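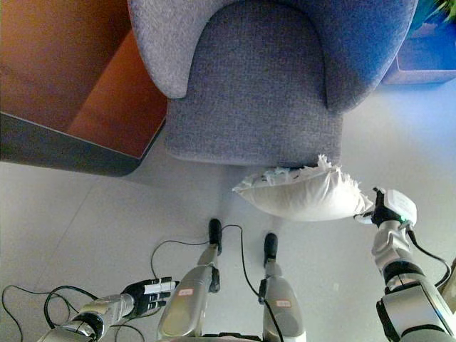 Explore > Machines > When Things Go Wrong

3 min read

Have you ever carried a pillow by one corner? You probably didn't think about it at all. Your fingers just knew how hard to pinch. For a robot, that is a tricky job, and this is the story of a day it went badly.

Alva is a robot who is learning to tidy a living room. One Sunday she had to take a white pillow by its end with her right hand. The pillow ended up with a torn edge, and out came the stuffing in fluffy white tufts!

So what went wrong? Catrin Voyle, who looks after Alva, read through the robot's notes (a robot writes down everything it does, like a very long diary). On line 702 she found the trouble. A sensor in the hand, the part that feels how hard it is squeezing, had stopped sending messages. Alva thought she was holding nothing, so she squeezed harder, and then she pulled.

A pillow can be sewn up again — but what if it had been somebody's sleeve? That's why Alva now has a new rule. If her hand can't feel anything, she must stop and wait for a grown-up. Catrin tested the rule 38 times before she was happy with it.

And if you ever meet a robot at work, stay well back from its arms and step carefully around any cables on the floor.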